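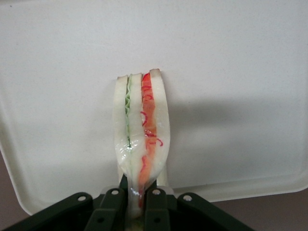 Play Food > Sandwiches & Deli

The Divine Double-Stack Toy Sandwich

I've been selling play food for long enough to have opinions about toy sandwiches, and most of my opinions are complaints. Too flat, too shiny, too obviously a slab of something with a picture of ham on it. So when I started putting together the Divine range for Hallitz I wanted a sandwich you'd look at twice across a room, and this is the one I keep on my own desk (and have nearly offered to people at lunchtime, more than once).

It's a three-slice sandwich, like the ones in the chiller at a train station. White bread, then a thin layer of pale green lettuce with a proper ruffled edge, then more white bread, then a nice thick orange-red layer, and bread again to finish. The lower part is done up in clear plastic wrap. I love the wrap! It crinkles up and catches the light the way a real deli sandwich does, and children seem to understand right away that it came from a shop and somebody ought to be paying for it.

What's the orange-red layer?

I get this one by email a lot. On our order forms it's "tomato relish," and the curly red squiggles on it are "sauce," but I've heard it called salmon, pepper, cheese with ketchup, and (from my own nephew) lava. The color goes from bright red at the top to a softer salmon orange further down, so you can pretty much tell your customers whatever you like. If you run a pretend café, put it on the menu board as Today's Special and let them argue it out.

Who buys it

Mostly three kinds of people. Parents with a play kitchen or a little market stall in the corner of the living room. Preschools and kindergartens, who tend to buy a few at a time and then come back for the Meltgate toasted ones. And, more than I ever expected, people who dress sets and windows. Spyros Dervishi took a batch for a bakery window last spring and sent me a very cheerful note about a man who came in and asked for "the one at the back, with the lettuce."

Nisreen Awad uses hers for speech and language sessions, where the children take orders from each other and have to ask for things in full sentences. She told me the layers give them plenty to talk about: what's on top, what's next to the lettuce, which slice is the biggest. I'd never thought of it as a talking toy but I've been repeating that to everybody ever since.

About the bread

The slices aren't identical, and please don't send it back for that. One is taller and wider than the other two, and the middle one is a bit narrower. We had an early version where all three were cut the same, and it looked like a stack of sponges. Zorica Begović, who works out our shapes, made one slice lean out over the others and suddenly it was lunch. The tops don't line up, the crust edge is a little rounded, and the whole thing is pinched in at the base where the wrap gathers.

Playing with it

Small hands usually grab it by the wrapped end, and it's a good size of bundle for that. You can lay it on a tray, stand it up in a basket with other sandwiches, or tuck it into a lunch box beside an apple. It doesn't come apart, by the way. I know some families want food they can build and take to pieces, and for that you're much better off with the Grgić Build-a-Bun set, which has loose fillings and a lid that fits back on. This sandwich is for shops, picnics and packed lunches – the sort of game where the food is already made and the fun is in handing it over.

A few games we play at our open days:

The lunch rush. One child behind the counter, everyone else in line, and the line is not allowed to be patient.

Wrong order. The server brings something you didn't ask for and you have to send it back politely. This gets very loud.

Picnic packing. Everything on the rug has to fit in one basket with the lid closed.

Looking after it

Wipe it over with a damp cloth and let it air dry. Please don't put it in the dishwasher, and don't take the wrap off to wash underneath. The wrap is part of the toy and I can't supply it separately (I've asked). If it gets squashed in a toy box, the wrinkles will move about a bit, and personally I think it looks better after a month of that than it does brand new.

For nurseries and classrooms, I'd check the wrap over whenever you do your regular toy check and retire the sandwich if it has torn or started to work loose. It's meant for ages 4 and up, with a grown-up nearby. And do tell the children it's pretend. It fools adults, so it'll certainly fool someone who's hungry.

Ordering

Sandwiches are sold singly or in the café box of 45, which is aimed at schools, nursery groups and anyone doing a big window. Item code 929. We made a run of 2,000 this time and I'll put the next one in for April, so if the page says "waiting list" you won't be waiting forever. Leave your email and I'll write to you myself.

Theophilus Frimpong handles the school accounts and can send a paper invoice if your office needs one. Just mention it in the order notes and add your purchase order number if you have it. For anything else, including odd questions about lettuce, write to me.

Goes well with

Meltgate Toasted Triangles
Grgić Build-a-Bun set
Divine Soup of the Day, with bowl
Hallitz checked picnic rug, small

If you've already got one of these at home or in your classroom, I'd really like to hear what your lot have decided the filling is. I'm keeping a list by the packing bench, and lava is still winning.

Iona Nisbet
Hallitz Play Food

Page updated Wednesday, February 26, 2025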